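A visit to the Doucet workshop in Gutthorpe, and the cable that stopped the day

I went to Gutthorpe on October 4, 2020, for the open day of Doucet, a small company which builds and teaches robots to do table work. I had registered in April, then the date was moved, and I had almost forgotten it when the email came with my time slot. The bus from Mindiscombe takes longer than the timetable says, so if you go another year, take the early one.

Visitors were let in by groups of 14. At the door we received a mask, a sticker with our group colour and one sheet of paper with the safety rules. I read the sheet twice, which is my habit from my old job in a packaging plant. It said to stay behind the yellow line, not to touch any red button unless there is danger, and to put long hair and scarves away. It did not say anything about cables. I mention it now as cables became the subject of the day.

Our guide was Diễm Khổng, who looks after the recording stations. She speaks fast and I lost a few words, but she was patient with questions and she did not hide the things that go badly. I liked this very much. At other open days I have visited, everything works perfectly and you go home with a pen.

The first hall

In the first hall there is a robot arm called Fluketti. It should pick flat things, such as phone cases and wallets, and put them into open boxes. The model it runs on that day was trained with 984 recordings made by people. When we arrived Fluketti was not moving. It had stopped in the morning with a fault, in front of the first group, and the colour of the lamp on its post was amber.

Diễm explained the fault in front of everybody. The arm had gone down to a phone case, closed its fingers a little too early, pushed the case along the table and continued to push. The force limit was reached and the controller cut the motion. So the protection did its work, and no person was near. But the arm should have noticed much sooner that it had nothing between the fingers.

A man in our group asked why they did not simply start it again. She answered that they have a rule: after a force stop, the arm stays off until two people have looked at the log and both have signed. One of the two was on his lunch. We all found this a bit funny, but I think it is a good rule. In my plant we restarted the carton machine with one hand on the sandwich, and I have seen what can come from that.

What they found in the recordings

While we waited, she told us a longer story about an older failure. Some weeks before the open day, Fluketti began to make a small jump to the side, always in the same part of the movement, when it came near the box. The team first suspected the motor of the wrist and changed it. The jump was still there. Then they suspected the camera mounting and tightened every screw. Still the jump.

At last they went back to the recordings and watched them one by one. In 235 of them there was the same little jerk, and it came from the people who recorded. The hand grippers have cables. When the person reached across toward the box, the cable came to its end or dragged against something, and the hand made a short correction without thinking. The robot had learned this correction as if it was part of the task. I found this the most interesting thing I heard all day.

The recordings are made with two hand-held grippers at a table covered with a white board. I could watch the work from beside the line for some minutes, and with patience one begins to see how the cable follows the hand.

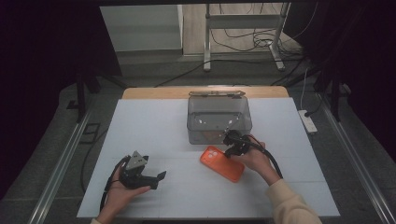
The recording room

The phone case in use was orange and the box was a smoky transparent one. I asked about this kind of box. Diễm told me that transparent plastic is a trouble by itself, as the reflections can confuse the camera, but customers have transparent boxes, so they must train with them.

Each gripper is black with two fingers, and not big. We were allowed to try a spare pair at another table. It is harder than it looks! My fingers wanted to do the work and they had to stay quiet on the handle. I tried to lift a wallet and I pushed it away from me two times, the same mistake as Fluketti in the morning. A girl of maybe ten years did it at the first try and her father was very proud.

After the story with the jumps they changed some things in the procedure, and I copied these from the sheet on the wall:

Before each recording, make one full reach to the far side of the table and feel if the cable pulls.
If the cable pulls, stop and lay it again. Do not go on and "be careful".
A recording with a jerk is marked at once by the person who made it.
After 18 recordings, pause and check the plugs.

The third point is the one that needed the most time, according to Diễm. At the beginning people did not like to mark their own recordings as bad. Now there is a box to tick on the screen and it is not counted against anybody.

I made one remark myself. Near the other table, where visitors were trying the grippers, a cable was crossing the floor just at the place where one steps back. I caught it with my heel, not badly. I told Diễm, and she fetched tape immediately and wrote it in the notebook which hangs by the door. Two other visitors had stepped over the same cable before me and said nothing, so please, if you see such a thing on a visit, speak. Perhaps next year the safety sheet will have a line for it.

Back to Fluketti

When we returned to the first hall the second signature was there. The arm was started at slow speed, with the fence closed. It picked a case, carried it over the box and let go. Then it picked another and dropped it on the rim, so that it fell outside. Some people clapped anyway. On the third attempt it stopped again with the amber lamp, and our time was finished.

Practical notes

The entry is free but you must register. Parking is behind the building, on gravel. The washroom is on the ground floor only. Coffee was served outside, in the wind, and the cookies were gone before our group came out. Wear closed shoes, they do refuse sandals at the door. The return bus to Mindiscombe stops across the road and not in front of the gate, as I learned when it drove past me.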